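Friday, bench 2, Ledero trial, continued

Coffee first, then the Ledero people's setup guide again, which has grown an appendix since March. The appendix is mostly about cable dress. I take this as a confession.

For anyone joining the notebook here: we have the Ledero bin-picking package on evaluation until the end of the month. Arm stays ours, the package is the grasp software, the finger set and a support line staffed by a very patient man in Flallham. Asking price for the license is $3,472 a year, plus $149 for each extra finger set. The brochure says "any object, any bin." I have underlined "any" in pencil and intend to bring it up.

Plan for today was 200 picks, mixed household stuff, no fixtures, no help. Settings as shipped except approach speed, which I cut to 40 percent after what happened to the Malabanan demo part. (Rest of that story is in the previous entry. The part is in a drawer.)

Morning set went well enough that I got suspicious and checked the logger. Logger was fine. Chunky things come up on the first try and get put down politely. Flat things get a long think, a small adjustment, another long think, and then a grasp on whatever is next door. The software reports these as successes, seeing as something did leave the floor of the bin. I've started a second column called "success (theirs)."

Cup, tape measure and sunglasses all went back in for the afternoon, along with the shiny round blue thing, which I expect to be the villain. Reflective surfaces get half a page in the guide, and the half page says to avoid them.
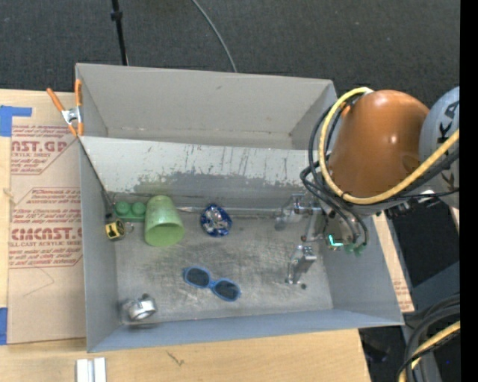 Rowena Dagdag says I'm grading it on the wrong thing: the misses matter less than how long it takes to own up to one, and at Skukmont they turned down a better picker than this because it would sit there closing on air until somebody walked over. She wants time-to-retry logged for every failed grasp, and she wants it before we talk price with anyone.

Fair. Annoying, but fair. Added a third column.

Other gripes, in no order:

The retry limit lives three menus down under "Comfort." Whose comfort?

Finger swap is quick, I'll give them that. One hex key, and they include the hex key.

Calibration nags after every restart, even when I tell it nothing has moved - it doesn't believe me.

Wall clearance is set for a much roomier bin than ours. Things tucked up against a side get skipped until last. Asked Flallham for the parameter name, got a ticket number.

Got through almost 149 picks before I had to give the bench back at four. Remainder Monday, same object set, retry timing on from the start. Leave the approach speed alone, please.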